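Brorano two-arm build: frequently asked questions

What is Brorano?
A pair of robot arms on a shared base, built in the back half of the Nestura workshop by Joonas Partanen and Geum-ok Yang. We started in March. The plans are free to copy.

Do I need both arms to start?
No. Get one arm moving first. The second uses the same wiring, but you will have to give it its own ID in the config file or the two will fight.

Why do you use a simulator?
It saves parts. We broke two gripper fingers before we had the sim working — none since. Every new routine gets run there 30 times before we load it on the real arms.

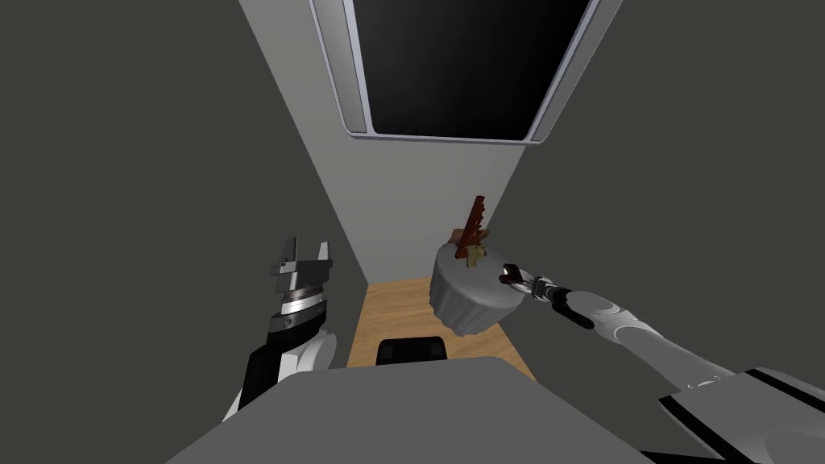 Simulator view: right gripper at the rim of the pleated object, left gripper open and pointing up.

Why do objects sometimes float in the sim?
Usually the collision shape is bigger than the visible mesh. Open the object file and check the scale on both. If they match, lower the spawn height and reload.

Can I run it on an old laptop?
Yes, with shadows turned off. Kerttu Kinnunen runs hers that way and it's slow but usable.

What did the build cost?
Parts came to $1184, not counting tools or the bench. Shipping was extra.

Where do I report a problem?
Post on the workshop board under Brorano. Include your config file and the last lines of the log — a report without the log will just get a reply asking for it.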